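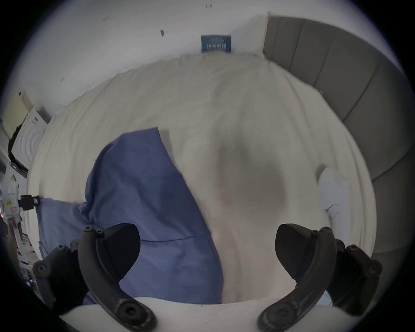

Picking task for the April demo, anyone else on the Zakarau kit losing corners? Our club drew the fabric category so we're collecting hand-held demos of folding and it's going badly. Blue cloth on a fluffy cream blanket, one corner sticking up nicely, both fingers open over it – should be the easy case. Then I close and half the time get a pinch of blanket too. 191 demos recorded so far, I'd keep maybe 90. Rules say soft surface so can't just move to a desk. Ideas??
posted by knurl_and_hope, 2025-01-29

tinbadger
Come in flatter. You're probably going straight down. Tips on those are wide paddles, they plow into anything fuzzy. Slide in from the side, close, THEN lift.

knurl_and_hope
tried that yesterday, cloth just bunches up ahead of the finger. maybe I'm too fast

ostrava_bolt
Disagree with tinbadger. Side approach looks great by hand and then the arm can't reach the pose. We lost our whole first round at the Prenura meet that way. Straight down but stop higher, grab only the peak of the fold. You've got a peak right there, use it.

tinbadger
reach depends on your mount tho. ours manages it fine

ostrava_bolt
Yours is the long one. Stock kit doesn't.

mossy_gear
Check the shadow as well. There's a big soft one right next to the fold in your pic, and if it moves with you every time the policy might latch onto it. Our coach made us redo a set with the lamp on the other side, scores went up. Small sample, so grain of salt.

knurl_and_hope
hm. hadn't thought about light at all. lamp has been in the same spot for all of them

quietservo
Don't delete the bad ones btw. Tag them. Team Giner posted their set last season, 1,052 demos, misses included but labeled, and they trained on the recoverys too

ostrava_bolt
Including misses with a set this small is a bad idea imo. Clean 90 beats messy 191.

quietservo
tagging isn't training on them. keep the files, decide later

tinbadger
^ this. Also grippy tape on the tips, if the Tavares rules allow it this year? Section 3 I think

mossy_gear
allowed, but has to be on before inspection

knurl_and_hope
ok – tape, slower, stop higher, move the lamp between sets. Will do a batch tonight and post numbers. Still not sold on the side approach sorry tinbadger

tinbadger
your loss lol. post a clip of the close at least, hard to tell from a still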